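Slimline card

By Orest Kushnir
November

A slimline card is a handmade greeting card that is much longer than it is wide, made to fit a standard business envelope. The usual finished size is 3 1/2 by 8 1/2 inches, although makers in different places trim a little more or less to suit the envelopes sold locally. The format is used in both directions. Held upright, it suits tall subjects such as trees, lampposts and stacked lettering; turned on its side, it suits streets, hills, rows of houses and long greetings.

Origin and naming

Long, narrow cards were sold by commercial printers well before the name came into use among hobbyists. In card making, the word "slimline" became common once die makers began to sell sets cut to the full length of the format. Before that, a maker who wanted a long panel had to cut it with a trimmer, and layered frames were pieced together from smaller dies. Older tutorials may call the same thing a long card, a business-envelope card or a number ten card, after the envelope size.

The term is now applied loosely. A mini slimline is a smaller version, commonly 3 by 6 inches. Some pattern books also use the name for any card whose length is at least twice its width.

Construction

The card base is cut from heavy cardstock. A full-size base needs a piece measuring 7 by 8 1/2 inches, scored and folded along the center of the 7-inch side. One letter-size sheet gives a single base, with a strip 2 1/2 inches wide left over, which is often kept for tags or sentiment strips. Bases may also be folded along the short edge, giving a tent shape, but this calls for a sheet at least 17 inches long.

Grain matters more on a slimline card than on a square one. Paper bends more easily along the grain than across it, and a long fold made against the grain tends to crack at the surface. The score line should therefore run with the grain. Coated stock is more likely to crack than uncoated stock in either direction.

Panels are usually cut in steps of 1/4 inch. A first layer of 3 1/4 by 8 1/4 inches leaves a margin of 1/8 inch on every side. A second layer, if used, measures 3 by 8 inches. Small errors are easy to see on the long edge, where the margin runs for the full length of the card, and makers commonly trim the top panel last.

Adhesives

Liquid glue allows a long panel to be shifted before it sets. Tape runners do not, and a panel that starts at a slight angle will be well off by the far end. Wet glue applied in a solid coat can make a long panel curl. A thin line near the edge with a few dots in the middle is the common practice, followed by pressing under a flat weight.

Foam tape is used to raise panels. It should be placed along both long edges and at one or more points down the center — an unsupported middle will sag when the card is handled or stacked.

Cutting dies

Full-length dies measure up to 8 1/2 inches and require a machine whose plates are at least that long. On machines with a 6-inch opening, the die is fed lengthwise. Feeding it perfectly straight puts a long cutting edge under the roller at once, and a slight angle gives a cleaner cut where the plate has room for it. Plates warp with use and are flipped between passes to even out the bend.

The Flonar pattern sheets, which circulate among card clubs, divide slimline dies into three groups: outline dies, which cut only the outer shape; window dies, which cut one or more openings; and border dies, which cut a decorative edge along one long side. The Trondard guide adds a fourth group for dies that cut and emboss in the same pass.
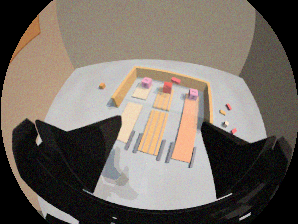 Layout

The long shape creates two common problems. A single image placed in the center leaves empty areas at both ends, and a greeting set in small type is lost. The usual answers are as follows.

Repeated windows. Three or more equal openings are cut in a row, each holding a related image or a different color of background. Odd numbers are more common, though sets of four are used for the seasons.

Continuous border. A strip of hills, rooftops or snowbanks is run along the lower third of a sideways card. The strip is often cut from several layers of one color family, with the darkest in front.

Offset block. The main image is placed a third of the way along, and the greeting fills part of the remaining space. The rest is left plain or lightly spattered with ink.

Full-length greeting. A single word is die cut at a size that nearly fills the panel. This is common on Christmas and birthday cards, where the image may be left out altogether.

Blending ink over a long panel can leave bands where one section stops and the next begins. Working from the ends toward the center with a large brush reduces this.

Envelopes and mailing

A full-size slimline card fits a number 10 business envelope, which measures 4 1/8 by 9 1/2 inches. The fit is loose, and cards with raised parts may shift during handling. Handmade envelopes cut closer to the card are used where a tighter fit is wanted. Thickness is the main limit. A card with two layers of foam tape, or with buttons, bows or shaker windows, may be too thick or too stiff for letter rate and may need extra postage.

Plain business envelopes are thin, and a dark card base can show through. A sheet of text-weight paper is sometimes wrapped around the card. Envelopes in colored stock are sold in packs of 50 and 100 by craft suppliers.

Batch production

The format is often made in quantity for holiday mailing. In the method set out by Lưu, all bases are cut and scored first, then all first layers, and no assembly is begun until the last panel is trimmed. Prasside uses the same order but works in lots of 16, finishing each lot before starting the next. The second method takes more cleaning of ink and tools. It has the advantage that a design fault is found early, before the rest of the paper has been cut.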